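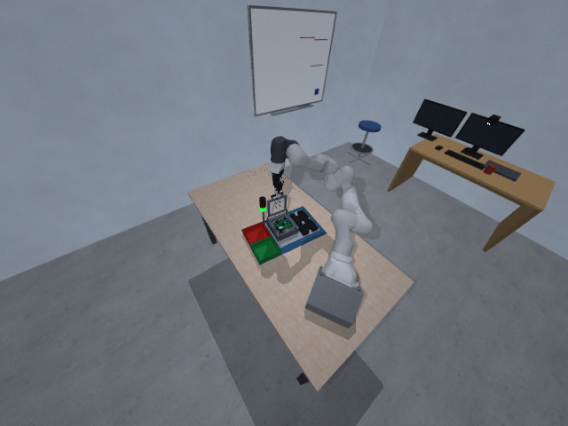

Braço robótico branco sobre mesa de madeira clara (imagem gerada por computador).

Categoria: Biblioteca > Guias de pesquisa

Como localizar artigos revistos por pares no catálogo Besano

1. Entre no catálogo com as credenciais da biblioteca e selecione a pesquisa avançada. A pesquisa simples não permite combinar campos.

2. Escreva o conceito principal no campo "Assunto" e os sinónimos no campo "Todos os campos", separados por OR. As expressões compostas vão entre aspas: "literacia familiar".

3. Em "Tipo de recurso", marque "Artigos" e depois "Revisto por pares". Este filtro não exclui editoriais nem recensões publicados na mesma revista.

4. Se obtiver mais de 500 resultados, acrescente um segundo assunto com AND. Com menos de 30, retire o filtro de idioma e trunque os termos com asterisco (leitur*).

5. Guarde as referências na pasta temporária e exporte-as em formato RIS. O limite é de 400 registos por exportação. A pasta é esvaziada ao terminar a sessão.

Os artigos sem texto integral pedem-se pelo formulário de empréstimo interbibliotecas, até 5 pedidos em simultâneo. A coleção Jõgi só se consulta em sala.

Texto: Ghada Tarawneh. Revisto em outubro.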